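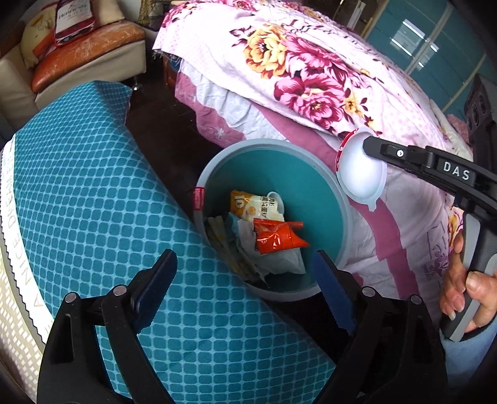
By Naveen Malhotra
January 12, 2020

Progress report on the Ondholm bedroom tidying project, for the Kanaujia fund

You asked whether the December money changed anything in the bedrooms. My answer is: a little, and less than the proposal promised.

The proposal said each room would be cleared down to what the sleeper needs, with spare bedding rolled and stored. In the room shown, the spare mattress has been rolled up, the teal one with A NICE DREAM along its border. It is on the floor side of the room next to the wastebasket. I would not call that stored. Skukent's plan has a shelf for it, and I have yet to see a shelf in any invoice.

The wastebasket is doing its job, up to a point. It holds snack and packet wrappers, tissue and scraps of paper. The plan also called for paper to be kept apart from the rest, and that hasn't caught on. Salari wants to buy a second basket for every room. I am against it until someone can show me that people will use the first one properly.

Bedding is the better part of the story. The bed has its floral quilt on over the lace-trimmed sheet, with the skirt hanging down to the floor side as it should. I have no complaint there, although I doubt it took a grant to get a bed made.

Spending so far is $700, nearly all of it on bedding and baskets. Of the 8 rooms in the plan, two are listed as finished. I would sign off on neither while mattresses are still waiting for a place to go.

Before the next payment I'd ask for two things: a date for the shelves, and a written answer from Skukent on who empties the baskets and how often. The current schedule says "as needed," and I can't check that against anything.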